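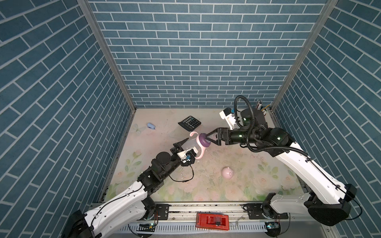 16 December 2025
By Nazma Thambiah, Wilta Athletics media desk

WILTA SIGNS LINEBACKER BELMIRO SEQUEIRA FOR NEXT SEASON

Wilta football has its first signing of the winter. Belmiro Sequeira, an outside linebacker from Parnitz, put his name on the paperwork this morning and will join the team for spring practice.

Sequeira played three years at Parnitz, the last two as a starter. Came in as a safety, moved down into the box as a sophomore when the team ran short at linebacker. Never moved back. He finished this fall with 40 solo tackles and 9 sacks and was voted captain by his teammates in October.

"He gets off the ball fast and he hits what he aims at," said head coach Libor Kadlec. "We lost two seniors off the edge. Belmiro can play there on day one if he learns the calls, and I think he will. He was asking for the playbook before he even signed."

Sequeira also visited Cáceres and had a standing offer there. He picked Wilta after a second trip to campus.

"I liked the guys. I sat in on a defensive meeting and they let me talk," Sequeira said. "My mom liked the dorms, so that was pretty much it."
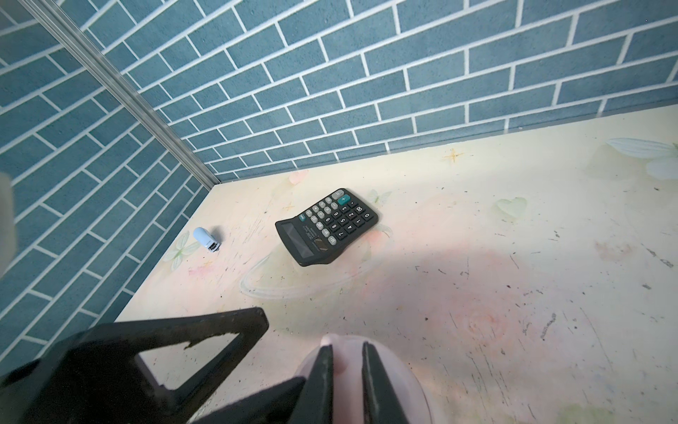
He plans to study accounting. Will wear number 30, same as in high school.

Defensive coordinator Anum Rana, who recruited him, said the staff wants him a little heavier by summer — he is just over 200 pounds now — but not if it costs him any speed. "We'll see where he's at after spring ball. He can run with tight ends and I don't want to mess with that," Rana said.

Rana said Sequeira will probaly see time on kick coverage too. He ran down punts for Parnitz all three years and asked to keep doing it.

More signings expected before the holidays. Two offensive lineman and a kicker are still deciding, names to follow once the forms are in. Spring practice dates will be posted when the field schedule is final.

Sequeira and coach Kadlec are both available for phone interviews this week, afternoons only please. Headshot on request.

Media contact: Sewwandi Sheikh, Wilta Athletics | © 2025 Wilta Athletics | Back to top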